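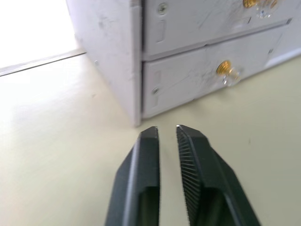
Two-finger gripper at the front corner of the two-drawer unit, fingers open.

To: benchwork list
Subject: Re: Drawer cell at Flevell, staffing and hand-offs

On the drawer cell, the original poster wrote:

> We are six months into planning a cell like the one Flirnow put in for
> small-parts storage. Management here says the people who now open,
> check and restock the drawers will "move to supervision." I would like
> to know what that means in hours and in job content. Also, does the arm
> cope with worn cabinets, or did you have to replace them all?

Taking the second point first. We kept the old cabinets. The one in the attached picture is typical: scratched drawer fronts, scuffed side panel, clear faceted knobs with gold-colored centers. Scuffs have given us no trouble. The knobs have. A clear knob reflects whatever light is over the bench, and our position estimate moves with it. We fixed the lamp height and stopped using the knob as the reference. The arm now locates on the front corner of the unit and works from an offset.

Finger pads are ridged on the inner face. Check them at the start of shift and log it. A worn pad shows up first as a drawer that opens short, and the log will say "drawer fault" when the drawer is fine.

On staffing. Before the cell, 13 people rotated through the storage benches. Six are now assigned to it across two shifts. The other seven went to kitting and returns at the same grade. No one was let go, but the grade protection was negotiated before installation, and I doubt we would have gotten it afterward. Get yours in writing first.

"Supervision" is a poor word for the remaining job. In a normal shift the operator does the following:

- clears stops and writes down the cause
- re-teaches the corner position after a cabinet has been moved
- restocks by hand any drawer the arm has refused twice
- signs the count at hand-off

The re-teach is the skilled part. Du Plessis supplied a one-day course, which covered the pendant and very little about fault finding. We wrote our own notes, now 37 pages, and new operators work beside an experienced one until they can re-teach without help.

Two changes we did not plan for. Walking dropped sharply and standing in one place went up, so we added stools and a mid-shift swap with kitting. And the bench people used to notice low stock while they were in the drawers. The arm does not report that unless asked. We ran out of two fastener sizes in the first month before Zullance added a level check to the cycle.

Volume, for comparison: we run 2000 drawer openings a week. At half that I would not have put in the cell – the re-teach time eats the gain.

I can send the fault log template to anyone who wants it. The operator notes need a cleanup before they leave the building, probably in March.

Storage and kitting lead, Flevell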